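Neues aus der Softwareecke: Vekico lernt Geduld

Viele von euch haben im März gefragt, wie es eigentlich mit Vekico weitergeht, unserem kleinen Planer für biegsame Dinge, und weil ich an diesem Dienstag endlich einmal vor zehn Uhr am Schreibtisch sitze, erzähle ich gern ein bisschen davon. Kabel sind ja ein herrlich undankbares Thema! Eine Kiste hat sechs Seiten und bleibt, wie sie ist, ein Kabelbündel dagegen sieht nach jedem Griff anders aus, und die alte Version hat trotzdem stur die erste Schätzung bis zum Ende durchgerechnet.
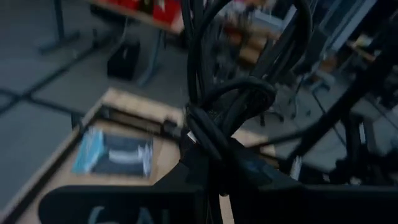

Ese Odukoya hat deshalb die Bahnplanung umgebaut: Der Planer fragt jetzt alle 90 Millisekunden bei der Wahrnehmung nach und darf seine Meinung unterwegs ändern. Bewegungsunschärfe wird dabei als Unsicherheit mitgeführt (das war ein zäher Brocken, danke für die vielen Geduldsstunden!). Von 41 aufgezeichneten Läufen haben wir inzwischen 16 neu durchgespielt, der Rest folgt, sobald Wundeo wieder Rechenzeit frei hat. Wer mitlesen mag, findet den Zweig unter dem Namen Guillot und schreibt mir bitte, wenn beim Bauen etwas klemmt.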